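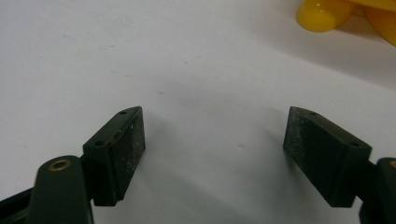

Is the Lilteck hand-held gripper kit worth it with the stock pads?

I'm looking at the Lilteck kit for recording pick-and-place demos at a bench. The listing says you get the handle, the two-finger linkage, a camera mount and one set of textured pads. Has anyone used it for more than a few weeks? I mainly want to know how long the pads last and if the pivots get sloppy. I would be handling small plastic parts, nothing heavy. The Skollell kit is the other one on my list, but it costs $238 more and I can't find much written about it.
Posted by stasiv_bench

Olesia Marchuk
I've had the Lilteck since July. The linkage is good. The pivots run in brass bushings and mine have no play I can feel after 2339 recorded grabs (the logging software keeps the total). The finger blocks are dark green plastic and have held up apart from scuffing along the edge next to the pad.

The pads are the weak part. The gritty face picks up dust and pale specks from whatever is on the table, and grip on shiny plastic falls off once it is loaded up. I brush mine with a dry toothbrush every 200 grabs or so. Don't use alcohol on them, it lifted the corner of one of mine. Each block has two screw holes on its top face. Check those screws before a long session and don't overtighten, the threads go straight into plastic.

For small parts on a smooth table I would buy it again. Order a second set of pads with it, shipping on the pads alone was nearly as much as the pads.

donex_user4
Skollell is better built but heavier. My wrist was sore after an hour. Never tried the Lilteck.

mill_lane
Do you need the camera mount? If you already have one, ask them for the kit without it. They did that for me by email and it came to less than the listed price. It took 2 weeks to arrive and the manual was for the older handle, so the trigger spring step is wrong. Long end of the spring goes toward the grip.

Related items
Replacement pads for Lilteck grippers: which size?
Skollell trigger sticks when half closed
Stasiv bench mat or plain white tabletop?
Donex logging software will not see the camera
Cleaning dust off textured gripper pads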